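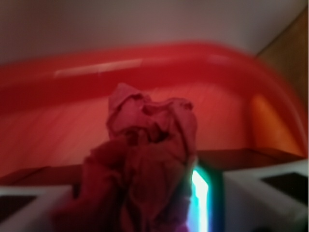

The procedure by which small toys are sorted in this household has been revised, and the present entry sets out the revised arrangement for readers who have followed the matter since spring. The toys in question are those that migrate to the kitchen: items small enough to be carried in one hand and put down beside the sink. Until recently they were collected in a cardboard carton, which was unsatisfactory. They are now placed in a large red plastic tray with a thick rounded rim, and any piece of cloth found among them, such as the dark pink-red one that has been in circulation all season, is dealt with before the hard toys are considered.

Readers of the earlier entries will recall that the household moved to Rendedley with more belongings than the new kitchen could receive. The counter is short, the sink takes up a good part of it, and the wall behind offers no shelf. The purchase of further storage furniture was considered and declined. It was decided instead that one tray would be kept for loose items and that its contents would be reviewed every evening at 7:30, after the dishes.

The review is subject to a limit of 15 minutes. Items that have not been assigned a place by the end of that period remain in the tray overnight and are taken first on the following evening. This rule was adopted after a session in June ran to 90 minutes and produced nothing except a long discussion of jigsaw pieces.
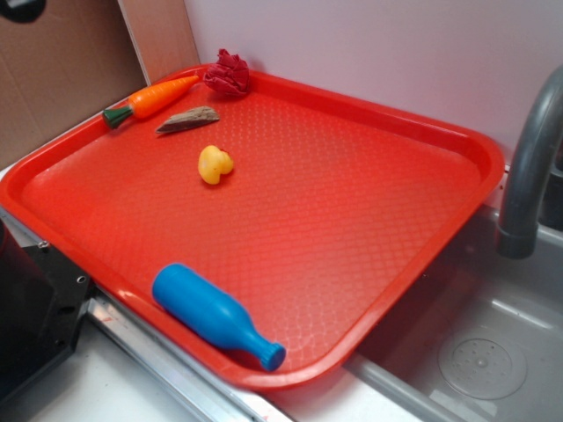 Tray contents beside the sink, including the carrot, the duck and the blue bottle.

The items fall into classes as follows.

Play food. The toy carrot belongs to a set that is kept in the bottom drawer of the dresser. The set is no longer complete, and the tomato has been missing since the move. Play food is wiped with a damp cloth and returned to the drawer the same evening. The carrot has ridges along its body in which flour collects, and a soft brush has been added to the equipment for this purpose.

Bath toys. The yellow duck is to be returned upstairs. It has been returned upstairs on many occasions. The present policy is that whoever goes up first carries it, without further reminder.

Bottles and cups. The blue toy bottle is used for pretend meals and, contrary to the rules, for real water. It is rinsed and left to drain with its opening downward.

Natural objects. Pieces of wood and bark are brought in from the path along the Estutden side of the park. They were formerly discarded without notice, and objections were raised. Each child may now retain 3 such objects at a time. A fourth may be admitted only when one of the others has been returned to the garden. The wedge-shaped piece currently held has been retained longer than any other, and no application to replace it has been received.

Cloth. Cloth presents the greatest difficulty, as a crumpled piece gives little indication of what it is for. It may be a doll's blanket, a duster or a napkin. The rule is that it must be opened out flat before any decision is made. It is then folded in thirds and placed either in the sewing basket or with the laundry.
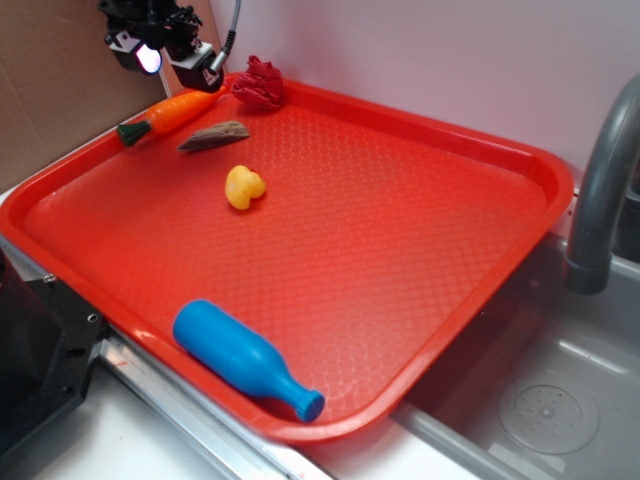 Page last changed: September. Section on cloth expanded; section on the tray corrected.

Some remarks on the tray itself are in order, as several readers have written to ask about it. The floor is embossed with a fine diamond texture, and the rim is raised on all sides. The texture is agreeable to look at but retains crumbs, and it should be brushed in both directions before it is washed. The rim is glossy and shows every fingerprint. The tray is set diagonally on the white countertop, an arrangement to which the household did not agree at once, but which leaves the drawer beneath free to open.

An earlier version of this page stated that the tray had been bought from Drilex. This was an error. It was bought at the Radu market, secondhand, together with a colander that has since been given away. The correction was supplied by another member of the household, who carried both items home.

The question of a second tray has been raised. The position at present is that a second tray would be filled within the week, and the request has been deferred until the winter coats have been moved out of the hall cupboard.

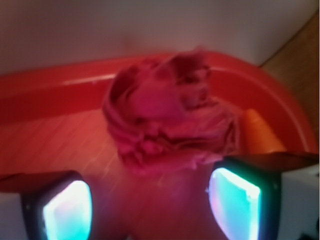 The reddish bundle, crumpled, with the red-orange rim behind it.

Comments from readers with similar kitchens are welcome, particularly on the storage of jigsaw pieces. The largest puzzle in the house has 2000 of them, and a number have already been found in the tray. The next entry will concern the hall cupboard.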